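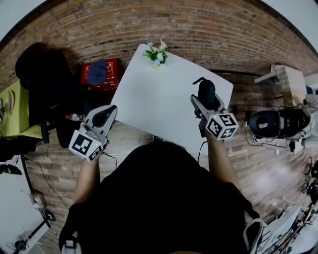

Page 2 of 19

Windden Community Board > State and Local > Rent cap on the August ballot?

pretow_dan
Picking up from the last page. The council voted to let the rent cap question go on the August ballot if the petition checks out. The clerk has until 19th January to certify. They need 1,221 valid signatures, and the group says it turned in more than that.

millrace
They turned in plenty last time too, and 208 got thrown out for bad addresses. I wouldn't print yard signs yet.

Adari_Lane
I signed it. My rent went up 490 dollars a month when the building sold. I'm not a socialist, whatever people on page 1 want to call it. I want to stay in the town I work in.

oldgrayline
Nobody called you anything. What I said was that government price setting has a track record and it's a bad one. Owners stop fixing things, builders go one town over, and the people who already have a cheap unit never leave it. I own a duplex on the Pretow side. If this passes I sell it.

Adari_Lane
You said "freeloaders." It's still there, I just checked.

oldgrayline
I said the policy rewards freeloaders. Different sentence.

millrace
Can we not do this for another page? Has anyone read the text? The cap only covers buildings with five or more units. A duplex is exempt. Section 3.

oldgrayline
Exempt for now. These things get amended every cycle. I'd still vote no if I lived in a tent.

Prasertsri_fan
Long time reader, not much of a poster. I run the lunch counter next to the Prasertsri building and I've lost two cooks this year to rent. So I'm for doing something. But I read section 3 too and I don't like that the board is all appointed. Who do you complain to if they get it wrong?

pretow_dan
The council can remove members with a two-thirds vote. That's in section 7 – not easy, but it's there.

Prasertsri_fan
Thanks, I missed that. Two-thirds of this council couldn't agree on a stop sign.

baseline_west
I'd rather they fix the zoning on Adari Road and let people build. The cap does nothing for anyone moving here. It was on the agenda last spring and got tabled with no discussion.

Adari_Lane
I'd vote for that too. It doesn't help me with the lease I have to sign next month.

millrace
Clerk's office says the count is open to the public, second floor, use the side door. I'm going after lunch and will post the number if they give one out.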